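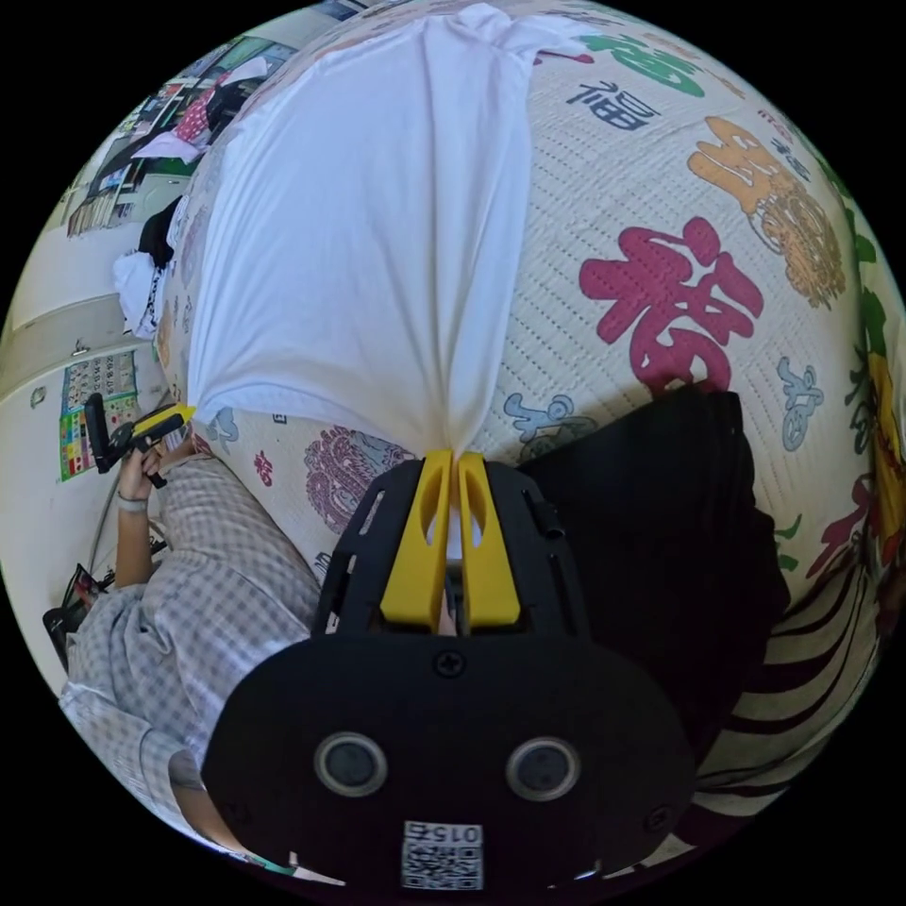

A white cloth on a bedsheet printed with bright "福" characters.

Folding season is back at Stundavum, and it has grown again! The neighborhood center's laundry and linen workshop opened its spring round in May with 95 people signed up, up from 60 last year, and the upstairs rooms on Lo Presti Lane have been full of shirts, towels and pillowcases ever since.

The idea is wonderfully simple. People bring the clean laundry they would have had to fold at home anyway, find a free bed or table, and work through it in company. Each session lasts 44 minutes, which the organizers say is long enough to get through a family-size basket and short enough that the coffee is still warm at the end.

T-shirts get the most attention. The workshop teaches three folds, starting with the flat square that most of us learned from a parent. Next comes the upright fold for drawers, where shirts stand in a row like files. The one everybody wants to learn is the pinch fold – you lay the shirt out flat, take hold at the shoulder and halfway down, cross one hand over the other, and lift. The first few tries usually end in a knot and a lot of laughing. By the second week most people have it.

Beds turn out to be good places to learn. They give more room than a table, a soft cotton shirt doesn't slide around on a sheet, and a plain white one is easy to follow against a busy print. Anyone who owns a loud, cheerful bedsheet has been asked to bring it along, so the rooms look terrific at the moment.

The program has also picked up a second half this year. Once their own baskets are done, people can stay on and fold for the Trunance linen closet, which lends bedding to families who have just moved to town. The closet has set itself a goal of 600 folded pieces before summer, and the shelves in the hallway are filling fast. Twin sheets and pillowcases are needed most. Fitted sheets are welcome too, and there is a separate table for those brave enough to try them.

Vorport, the hardware store on the corner, has given new shelving and a stack of labeled bins, so sizes no longer get mixed up on the way to the closet.

Evening sessions begin at 6:30 p.m. and the morning group meets at 10. Both are free, and a few places are left in the morning group. Bring clean, dry laundry and a bag to carry it home in. Kids are welcome – matching socks is a job they tend to win.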